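Rules for Robots and the People Near Them

A robot can be stronger than a person, or faster, or just very good at doing the same thing again and again. That makes it useful. It also means a robot needs rules.

Some of the rules are for the robot. Some are for the people who build it, and some are for anyone who happens to be in the room. This page looks at all of them.

Who writes the rules?

Many robot rules are called standards. A standard is a set of instructions that a lot of people have agreed to follow. There is a standard for the size of a sheet of paper, and there are standards for helmets and light bulbs. Standards for robots say things like how hard a moving arm may press against a person, and where the stop button has to go.

Ifor Powell checks robots at a small company called Buvell. His checklist has 65 lines on it. One line asks if the stop button is red and easy to reach. Another asks if any part could pinch a finger. If a robot fails a single line, it goes back to the workshop and he starts again at the top.

"People ask if I get bored," he says. "Sometimes I do. I still read every line."

Rules about moving

A robot that works near people usually has to move slowly. It may have a sensor that tells it when someone steps close. Then it slows down more, or it stops.

The stop button is the most important part of all. When you press it, the robot has to stop, whatever it was doing. It is not allowed to finish the job first. It also can't start up again by itself when the button is let go. A person has to check that all is clear and then start it on purpose.

Rules about learning

Some robots learn by example. A person does a job many times, such as picking up a cloth, and a computer keeps a record of how it was done. Later the robot uses those records to try the job on its own. 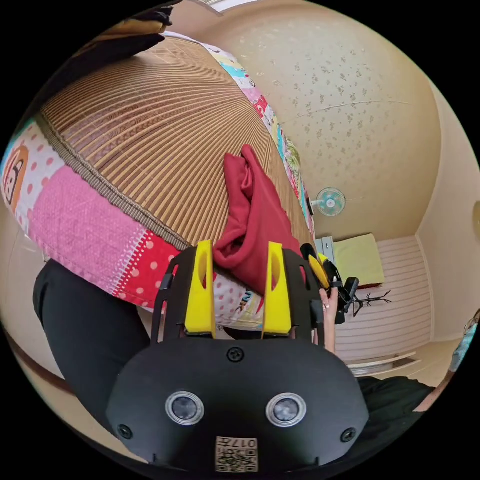 Good records need rules too. The first one is that the tools must be the same from one day to the next, so the computer is not confused by a change. For that reason, many teams give each tool its own number. The black gripper at the front has a small label with a code and the number 017. With a number like that, a team can write down which tool made which record. If a tool has a bent finger or a dirty lens, they can look up its number and find every record that might be spoiled.

Barrett Pettigrew looks after the records for a project called Goranlow. His team made 416 of them in October and threw 10 away. In 3 of those, the person had dropped the cloth and forgotten to write it down. A dropped cloth is fine to keep, he says, as long as the notes say it was dropped.

Rules about people's homes

Robots that will work in homes often have to learn about homes, and a home is private. Before any recording starts, the people who live there must be asked, and they must be told what the recording is for. They can say no. They can also say yes and change their minds later.

On Goranlow, letters, family photos and computer screens are put away or covered before work begins. If a visitor walks in, the recording stops until the visitor has been asked as well.

Rules for you

If you meet a robot at a museum, a store or a school, these are good rules to follow:

Ask a grown-up before you touch it.
Stay behind the line if there is one on the floor.
Tie back long hair and tuck in loose strings or scarves.
Keep your fingers away from joints and grippers, even when the robot is still.
Find out where the stop button is.

A robot that is standing still may only be waiting for its next instruction — so treat it as if it could move.

Words to know

Gripper: the part that holds things, a bit like a hand.
Sensor: a part that notices something, such as light, heat or touch.
Standard: a set of instructions that many people agree to follow.
Record: information that is saved so it can be used later.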